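Sorero Shared Workshop: Frequently Asked Questions

Who can use the workshop?

Anyone 18 or older who holds a membership or a day pass. Teens from 14 up may come in with an adult member who stays at the same bench.

What does a membership cost?

A full year is $648, paid at once or in monthly parts. A day pass is $40. Both cover bench space, hand tools and the shared machines you have been signed off on. Wood, filament, solder and other supplies are extra.

When are you open?

Members have key access 365 days a year. The front desk is staffed on weekdays from noon to 6. Day pass users need to arrive during desk hours, though they can stay later if a full member agrees to lock up.

Do I need training before I start?

For hand tools, no. For the table saw, the lathe and the laser cutter, yes. Remo Lüthi runs the sign-off sessions on Wednesday evenings, and you book them at the desk. If you were trained somewhere else, you still need the sign-off, but it usually goes faster.

How do I book a bench?

Use the sheet by the door or call the desk. You can hold a bench for up to six hours at a time. If you're more than half an hour late, it goes to whoever is waiting.
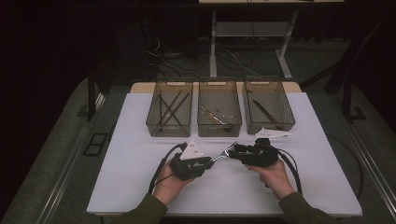
Can I leave a project overnight?

Yes, on the racks in the Lurum room. Put your name and phone number on it. Glue-ups can stay clamped on a bench until the next morning if you leave a note -- please don't use the benches nearest the loading door, as deliveries come early.

Can I bring my own tools?

Yes. Corded tools need to be checked by the desk the first time. We don't insure personal tools, and we can't store them unless you rent a locker.

Something broke while I was using it. What now?

Switch it off, hang the red tag on it and tell the desk. You won't be charged for normal wear. Şükran Ağca handles repairs and will call if she needs to know more.

Is there parking?

There are spaces behind the building. The row along the fence belongs to Jallier, the print shop next door, and cars left there do get towed.

Can I cancel?

You can cancel a monthly plan at any time before the next payment. Yearly memberships can be passed on to another person once -- ask Iker Villanueva at the desk for the form. We don't refund day passes, but we will move them to a different day.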